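Notice to Recorders, Station Four

The Hallurari Institute for Recorded Handling wishes to remind all recorders that the fabric work is to be completed by the end of November. Station Four has been set a total of 311 accepted recordings. The station's present total is 103.

Recorders will be aware that the learning system at Odmont does not receive instruction in words. It receives what the hand has done with the gripper, and from many such examples it forms its own view of how the thing should be done. The quality of that view is the responsibility of this office. A recording in which the recorder hesitates teaches hesitation, and the system has shown itself to be an attentive pupil in this respect.

The procedure for fabric is unchanged. The recorder takes up the hand-held gripper, closes the fingers upon the cloth, lifts it, carries it to the agreed place and lets it go. The recorder then waits for a slow breath before the next attempt. The cloth need not be lifted neatly. Odmont has asked in writing for folds, creases and awkward corners, as these are what the system will meet in the houses where it is to be employed. 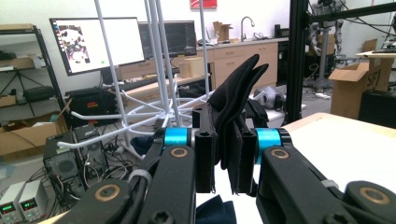
It is in connection with the waiting that the present notice has been issued.

On a Tuesday in the early part of the month, the reviewing office at Ferrand returned 20 recordings from Station Four. They had not been refused. They were marked with a category that does not appear in the Institute's guidance, and the reviewing office was asked to explain it. The category was "care".

Ferrand replied that the recordings met the standard in every measured respect. The cloth had been gripped, lifted and put down. In each of the 20, however, the recorder had afterwards brought the closed fingers back to the cloth and passed them once along its upper edge, as a person might smooth a collar before a child leaves for school. The movement served no purpose in the task. It had been made at the same speed each time, and the recorder did not appear to know that it was being made.

The Institute spoke to the recorder concerned, who was courteous and somewhat embarrassed. The recorder had worked for many years in the linen room of the hospital at Dornitz, and believed that the habit must have come from there. Sheets and gowns were laid out in the evening for patients who would be admitted in the morning, and one ran a hand over them before putting out the light. The recorder offered to make the recordings again. The offer was accepted and a new set was made the same afternoon. Ferrand passed it without remark.

The earlier set should then have been removed. Owing to an error in the transfer, for which this office accepts responsibility, it was sent to Odmont with the remainder of the week's work, and was used.

Odmont wrote to us six days later. The system had been given a shirt to fold in the trial house and had folded it to an acceptable standard. It had then lowered its closed fingers and drawn them slowly along the edge of the cloth. It did the same with a pillowcase and with a tea towel. It did not do so with cups, spoons or boxes, although no one had taught it to make the distinction. The engineers asked whether we wished the behaviour to be taken out, and noted that this could be done overnight.

The matter was considered at some length. The movement adds a little under two seconds to each garment. Over the working life of a machine, and across the number of machines proposed, the time is considerable, and a paper setting out the cost was placed before the directors. A second paper, one page long, was submitted from the trial house. It stated that the elderly resident who had agreed to live there during the tests had begun to leave her cardigan out in the evenings, although it did not need folding.

The directors have decided that the 20 recordings will remain in the collection. They will be listed under the category proposed by Ferrand, and the guidance will be amended at its next printing.

Recorders are asked not to imitate the movement. Odmont is able to tell when it is done on purpose, and recordings of that kind will be returned. Those who find that they have some habit of their own when handling cloth are not required to report it, and should continue to work at their usual pace.

Station Four will open at eight o'clock as normal. Clean cloths are in the second drawer, and used ones should be left on the table.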